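Home Explore Threads Saved Log in

Filed under: Small Kitchens, Big Feelings

Aroha Lowther
12 May 2020

I have a mug tree now and I'm going to be unbearable about it. Thread!

Background: my kitchen in Bastdale has one cupboard that shuts properly, and the cups have been living in it three deep. Every time I wanted the one at the back, the front two came out with it.

So, pale wood, round base, pegs sticking out of the post. I love that you can see the grain (I keep running my thumb over it like a weirdo). 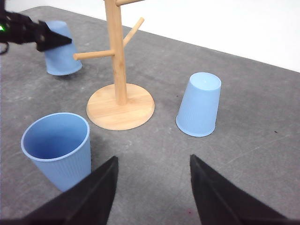 Mug tree and the light blue cups. Love these colors together!

The blue ones are plastic and they have this fine ribbing down the sides, which makes me way happier than a plastic cup should.

Big question for the group: do you store cups right side up or upside down?? My mom is firmly upside down, because dust. I go back and forth.

Also I gave the counter a proper scrub first and found a Ramanauskas coupon from September stuck behind the toaster. Expired, obviously.

Next up is the spice drawer. There are 6 jars of paprika in there and I would like to speak to whoever bought them (me).

835 likes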